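Let the robotics club be slow

Every April the same argument comes back to our student robotics club. Should we enter the Amico Cup, or carry on with the Skirkine project, in which students use hand-held grippers to record how people handle small things? I have helped run the club since it had one table, and I think we should carry on.

The Cup has its merits. It has a date and a crowd, and parents understand it. But last time we entered, most of the club watched while a few confident builders did the work. With the grippers, everyone gets a turn at the job itself.
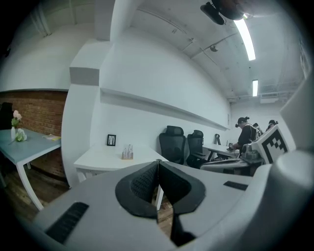 What the students learn

The first thing is patience. Our set holds 1079 recordings, and it would be 1345 if we had kept the bad ones. Students threw those out themselves, after arguing over what counted as bad — a dropped object, a marker hidden from view, a hand moving too fast. I have not seen a competition teach that.

The second is respect for ordinary movement. Picking up a pen looks easy until you have to do it with two fingers, 28 times, the same way each time.
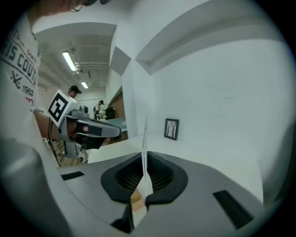 A hand-held gripper with its marker cube, during a club session on the Skirkine project.

Some parents say it is dull, and on some evenings they are right. The Gravanico room gets noisy after six and people lose interest. I would still take that over a term spent on one machine that runs for a few minutes in a sports hall.

Money comes into it as well. The Cup entry costs more than our yearly spend on spare parts, and we have 42 members to think of. The Ortuño workshop has offered us bench time next term, and I would like us to say yes before the Cup forms are due.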